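The Fundberg recorder, after a season of border reporting

Máté Szekeres has filed from three crossings for Unent with the same little recorder in his shirt pocket, and when he finally lent it to me I understood why he had been putting it off. It is a very good voice recorder. It is also ugly, and it beeps.

I took it to Gollstead for a run of interviews with families waiting on asylum decisions, plus one long afternoon at a public meeting on the new detention centre. Most of these people had been recorded by officials before and did not enjoy it. A machine that announces itself with a cheerful two-note chirp is not what you want at that moment. You can turn the chirp off. The setting lives under "Display".

Sound

Excellent, annoyingly. At the meeting I sat at the back beside a radiator with opinions of its own, and I could still make out every councillor, including the ones who had hoped to mumble. Wind is another matter. Buy the foam cover, then buy another for when you lose it.

Battery and storage

The makers promise 20 hours. I got through two full days of interviews without charging, then ignored the warning light and lost the end of a lawyer's answer. She was kind enough to repeat it, in a shorter and much more careful version.

Storage is generous. Ingrid Fitzsimmons, who edits my longer pieces, has 2,000 files on hers and claims to know what they all are. They are named by number, so I have my doubts.

Security

You can set a passcode and the files are encrypted, which for this sort of work ought to settle the matter. Except that the passcode is four digits, and after a wrong guess the thing simply invites you to try again. I copied everything to a locked drive each night and wiped the recorder before travelling. I'd do the same with any of them.
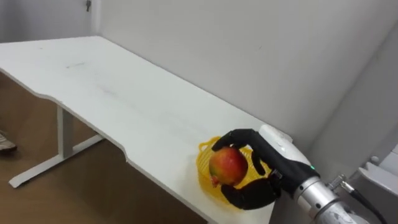

Against the Mészáros

The Mészáros is slimmer, locks itself after a few bad guesses and looks like something a grown-up would own. Its microphone is worse, though, and in a crowded waiting room I got a lovely recording of a vending machine. For quiet one-to-one interviews I'd choose it. For everything else, the Fundberg, with the beep off.

Four stars. Máté has asked for his back.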